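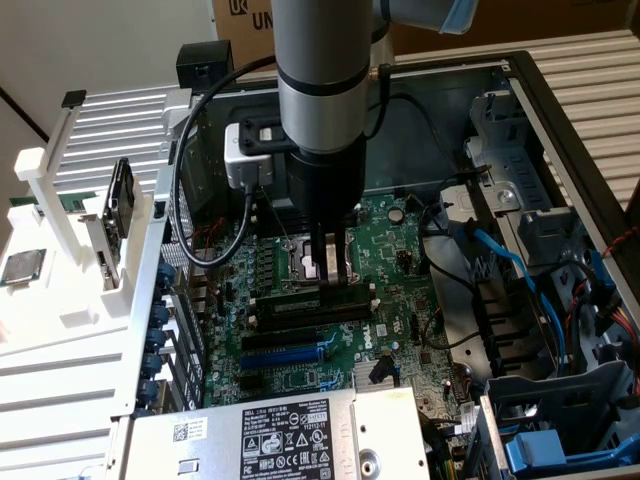
Ticket 49-13: Desktops lose network shares after sleep
Status: Resolved
Opened: December 12, 2021
Product: Trollel file sync client, version 6
Site: Osico, second floor
Priority: Normal

Reported problem

After waking from sleep, desktops on the second floor show mapped drives with a red X. Opening a drive returns "The local device name is already in use." The Trollel tray icon stays green and reports the last sync as complete. Signing out and back in restores the drives. A restart also restores them. Thirteen desktops are affected. Laptops on the same floor are not.

Environment

Windows 10 Pro, domain joined. Wired connections only. DHCP from the floor switch, DNS from two internal servers. File server is Grillis, one volume, six shares. Drives are mapped by group policy with the action set to Replace. The Trollel client starts at sign-in and runs in the user session.

Entry 1

Collected event logs from two affected desktops. Both show the network adapter coming up several seconds after the session unlocks. The Trollel client tries to reach Grillis before the adapter has an address, logs error 53, and waits for its next interval. The interval is set to 49 minutes, which matches nothing in our standard build. Asked the site whether anyone changed it. No answer yet.

Entry 2

Mapped a drive by hand with net use and /persistent:yes. Slept the machine, woke it, same red X. This rules out the group policy action as the only cause. Left the policy alone for now.

Ran ipconfig /all right after wake. First result shows a 169.254 address. Second result, taken a little later, shows the correct address and both DNS servers. The lease itself is fine and was not close to expiring.

Entry 3

Site replied. The interval was changed in June to cut traffic during the move to the Yokoyama building and never changed back. Set it to 6 minutes on one desktop as a test. Drives still come back with a red X, but they now clear without a sign-out once the client retries. Better for the users, still not a fix.

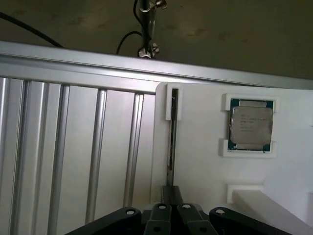
Hardware and power settings

Checked the adapter driver on all affected desktops. Same driver on each, two releases behind the vendor's current one. Energy Efficient Ethernet is on. "Allow the computer to turn off this device to save power" is checked. On the laptops the same box is cleared by a separate policy that was never linked to the desktop OU.

Test A: cleared the power box only. Adapter still slow after wake.
Test B: turned off Energy Efficient Ethernet only. Adapter still slow after wake.
Test C: both changes, old driver. Adapter ready before unlock on most wakes, late on two.
Test D: both changes, new driver. Adapter ready before unlock every time.

BIOS settings were compared and left as they were. Deep Sleep Control is the same on every unit, and changing it made no difference on the test machine.

Entry 4

Looked at the switch as well. Spanning tree was running on the user ports without PortFast, so each port went through listening and learning after every wake. This accounts for most of the delay seen in Entry 1. The laptop docks are on a different switch where PortFast is already set. Enabled it on the desktop ports and saved the config.

Repeated Test A with PortFast on. Adapter ready before unlock, but the client logged error 53 once. Repeated Test D with PortFast on. No errors in the client log.

Resolution

1. PortFast enabled on all desktop ports, second floor switch.
2. Adapter driver updated on all affected desktops.
3. Laptop power policy linked to the desktop OU. Energy Efficient Ethernet turned off by the same policy.
4. Trollel interval returned to the default.
5. Drive map action changed from Replace to Update.

Item 5 is not needed for the fix. It stops the short disconnect users saw when policy refreshed in the background - this had been reported before under another ticket and closed without a cause.

Follow-up

The tray icon should not be green when the last attempt failed. Reported to Trollel as a separate defect. The third floor uses the same switch model and should be checked for the PortFast setting before the next group of desktops goes in.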